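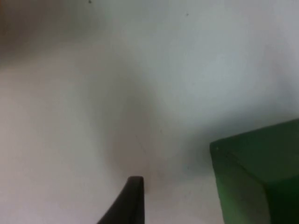 Greer Nisbet
Research associate, Household Surfaces Group, Flirnstead

Figure 1. A pale, matt surface with two small dark specks near the top and a broad band of soft grey shadow. A very faint thin line is present in the lower half.

4. Marks on white surfaces and how residents judge them

4.1 What was counted as a mark

In the previous section we reported how often the white surfaces in the home were wiped. In the present section we turn to the question what is left on them between two wipings, and what the residents say about it. The material comes from 96 homes in the Urquhart housing area, in which 634 white or nearly white surfaces were inspected. They include table tops, shelves, cupboard doors, window sills and parts of painted walls. The inspection was always done in the afternoon in November, when the daylight in the area is low and comes into the rooms from the side.

We use the word "mark" for any small spot, line or smudge which a person with normal sight can notice from a standing position or when bending over the surface. We do not separate loose dust from a permanent blemish at this stage, as the two are often not possible to tell apart by eye. The specks in Figure 1 are a typical difficulty. They may be dust or some other debris, but they may equally be small faults in the surface. In the homes the inspector passed a dry finger over such specks after the first notes were made, and only then wrote down if the speck had moved. The notes before touching and after touching were kept on separate sheets.

In total 1357 marks were noted. Smudges were the most frequent, followed by specks. Thin lines were the least frequent and they also took the most time, for a line of this sort can be a scratch, a seam or a hair. The line in Figure 1 is so faint that it almost disappears in the grey around it. Our two inspectors, Blair Kinnear and Alistair Sutherland, agreed well on specks and badly on lines. For lines their agreement became acceptable only after the second week, when they began to look at each surface from two sides before writing.

4.2 Shadow and dirt

A white surface is seldom seen as one white. In Figure 1 the upper right part is a cool, greyish white, the left side is a little warmer, and the curved shadow between them becomes faintly pink where it is darkest. A colour can also show at the border of such a surface, as the brownish-orange tint in the upper left corner, which has no clear outline. Residents used different words for differences of this kind. Some said "dull", some "yellowed" or "not clean any more", also in cases where the inspector found no dirt and the grey patch went away when a lamp was moved.

Of the 634 surfaces, 302 were called "dirty" or "partly dirty" by at least one resident. We asked these residents to point at the place they meant. Many pointed at a shaded area and had not noticed the specks at all. When the inspector showed them the specks, the usual answer was that specks are "only dust" and do not count. One woman with a large white table told us that she wipes always the end near the wall, since it looks grey to her in the afternoon, and that the window end gets wiped on Saturdays if she remembers. Her specks were at the window end.

The opposite case was also met. A resident who had painted his shelves himself knew each blemish in the paint by its place, and he did not call any of them dirt. He was however the only person who complained about the finish of the paint (he had used Himach interior white, two coats, and wished he had bought a third tin).

4.3 Limits of the inspection

The homes were inspected once only. We cannot therefore say how long a mark had been on the surface. Glossy surfaces are treated together with matt ones in the counts above, although a reflection on a glossy door can hide a speck completely. Angus Sutherland has proposed to repeat the inspection with the Dister lamp, which gives an even light from above, and the results could then be compared with those in daylight. This would remove most of the shadows and would make the thin lines easier to judge, but it would also remove the conditions in which people see their own furniture.

A further limit lies in the word "dirty" itself. In the first interviews, carried out by Skye Dunbar, the residents were free to choose their own words, and in the later ones they were given a printed list. The two sets are not fully comparable and are reported separately in Section 5.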